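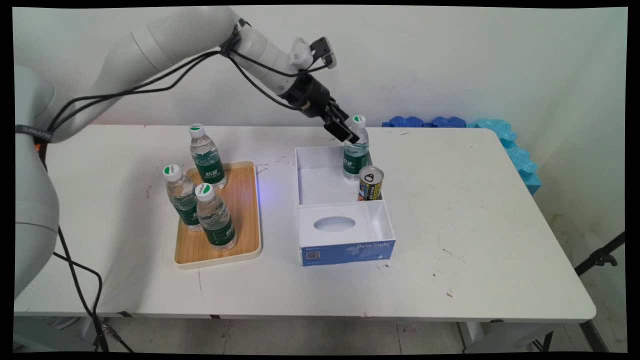

Skeston asked whether the bottles could go in the divided box lying down. They go in standing, caps up, in the open rear section.

Support > Desk and Table Storage > Divided Box and Tray > Section 4

Overview Set-up Loading Cleaning Spare Parts Contact

Search this guide Enter keyword

4. Loading the divided box

The Mosgate set-up uses one divided tissue-style box and one wooden tray on a folding table. Drinks for immediate use stand in the box. Reserve bottles stay on the tray.

4.1 Lock the table legs and check that the top is level.

4.2 Set the box with its printed band toward the user. The section with the oval opening is now at the front, the open section at the rear.

4.3 Place the tray to the left of the box. Leave a gap of 14 cm.

4.4 Stand one bottle in a rear corner of the open section. Hold it by the cap area and lower it until the base rests flat.

4.5 Stand one short can beside the bottle, pull tab up.

4.6 Stand the remaining bottles on the tray, inside the rim.

Note – The front section is for tissues only. Do not push cans through the oval opening.

Note – Allow 20 mm of clearance between the can and the front wall of its section.

CAUTION: Maximum load for the box is 2000 g. Remove all bottles and cans before lifting it.

CAUTION: Wipe up spills on the tray at once. Standing water marks the wood finish.

4.7 To restock, move a bottle from the tray to the box, then refill the tray. If a bottle leans, take it out and check the section for loose tabs or paper.

For replacement trays, quote part 86.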